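So we named it Lobo. I wanted Fumis, Joaquim wanted anything that was a wolf, and Joaquim is the one who did all the wiring, so Lobo it is.

Some of you have been asking what I've been doing with my evenings since I stopped posting about bread. I joined the robotics club! I know. I'm the oldest person in it by a good stretch, and on my first night I had to ask Henrique what a servo was (he was very kind about it and drew me a picture). But Laurinda Aguiar, who runs the thing, told me they were short on people who could write things down and keep a spreadsheet tidy, and if there is one thing I can do it's keep a spreadsheet tidy.

The project this spring is a household one. The idea is that the arm has to find small things on the floor and pick them up — scraps, caps, bits of stuff that get away from you — in a real home with real furniture to bump into. Before it can do any of that by itself it needs a big pile of practice runs where one of us is steering. We're aiming for 100. As of last night we have 17, and two of those I'd like to throw out (sorry, Tiago) because somebody had the grip setting way too high.

Steering is so much harder than it looks. You're watching what the wrist camera sees on a laptop, and everything is closer than you think it is. My first try I went so slowly that Joaquim went and made coffee and came back and I had moved it the width of my hand. My second try I was feeling brave, and I gave the baseboard a good whack. No damage to the baseboard. Some damage to my pride.

What I've learned is to look at the gap between the fingers and forget about the fingers. Idun Hedlund taught me that one. She's been at this for two years and she drives the arm like she's parking a car she's owned forever, one hand on the controller and chatting away the whole time. When I look at the fingers I overcorrect, and when I look at the floor between them my hand sort of settles down by itself.

The laundry corner is my favorite place to practice, and also the hardest. Pale floor, white machine, white air purifier, white wall, and then a cable looping around just where you want to go.
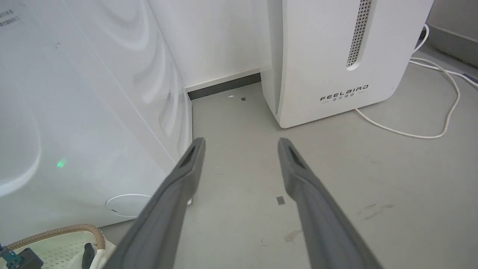
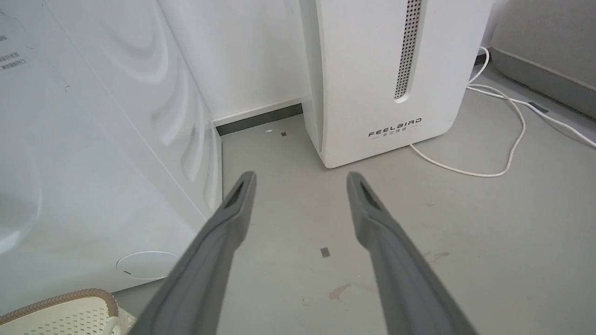
Anyway, the spreadsheet. Every run gets a row, with who was driving, what the target was, whether we got it, and a comments column that Henrique has started using for weather reports and complaints about the vending machine. I've asked him to stop. He wrote "noted" in the comments column.

We show the whole thing to the other clubs on 20th April, and Laurinda wants Lobo doing at least one pickup with no hands on the controller. Tiago thinks we'll make it. Idun makes a face when you ask her. I'm somewhere in the middle, but I did buy a new notebook for the occasion, so you can tell which way I'm leaning.

If anybody reading this has a good way to keep a cable tidy along a table leg, please leave me a comment. We've been through two rolls of tape and Joaquim is starting to eye the duct tape in my garage. And yes, I'll get back to the bread eventually. The starter is still alive, it's in the back of the fridge and I fed it this morning.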